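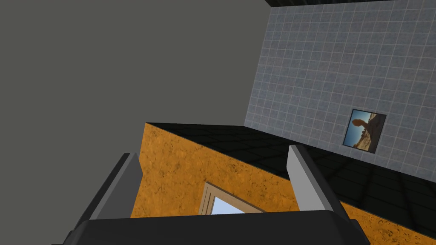
Speaker notes: running a small comedy night on a fixed technical spec
Neema Langat, Zesari
Session length 25 minutes, then questions. Handheld mic, no slides after the first section.

1. Opening
Say who I am: technical manager at Zesari, previously sound operator on the Nindunden tour. I don't perform.
Scope is rooms under 100 seats with one operator. Theatre comedy has different problems and Walid Haddadin covers it in the afternoon.

2. The spec sheet
One page. Acts don't read two.
Ours lists: one wired vocal mic, one straight stand with round base, one stool, one spare mic on the same channel strip settings, a 3.5 mm playback lead at the desk.
Anything not on the sheet has to be asked for by noon on the day. Read out the email wording, slowly, people like to copy it down.
Wired mic by default. Comics move the stand in the first ten seconds and a cable tells them where the limit of the stage is. Radio mics only for character acts who need both hands.

3. Sound
High-pass filter at 120 Hz. Small cut at 400 Hz if the ceiling is low. Leave the top end alone unless it rings.
Set gain with someone speaking, then someone shouting. Most acts soundcheck at half their show volume.
Compression: light, 3:1. Heavier settings lift the room noise in pauses, and pauses are where the laughs go.
Music acts: DI for guitar and keyboard. Check the looper level separately from the instrument level.
PAUSE. Ask who in the room runs their own desk.

4. Light
Warm general wash, fixed. Front light at 45 degrees where the rig allows. Keep the first row faintly lit so the compere can work it.
No blackout between acts. Compere walks on in the same state the last act walked off in.
Time signal: one small red lamp at the back, on at one minute to go, flashing at time. Tell every act where it is before doors, including the ones who have played the room before.

5. Running order
Eleven acts is our ceiling for an open spot night. Five minutes each, two intervals.
Changeover target 40 seconds, compere included.
Props go in a crate stage left, labelled with the act's name. Randa Ghanem's sketch group sends a prop plot in advance, show it if asked.
Running sheet has four columns: name, start time, playback cue, notes. Operator writes in actual times. Keep the sheets.

6. Costs
Replacement desk at Chamoun, June: £560, second-hand, including case.
Cable and stand budget is separate. Stands go first, always at the clutch.
Recording: skip if behind time.

7. Questions
Likely ones: feedback from floor monitors (we don't use any for spoken acts), hecklers and mic level (leave the fader where it is), insurance (refer to Nour Smadi).
Handout is the blank spec sheet and running sheet, on the table by the door.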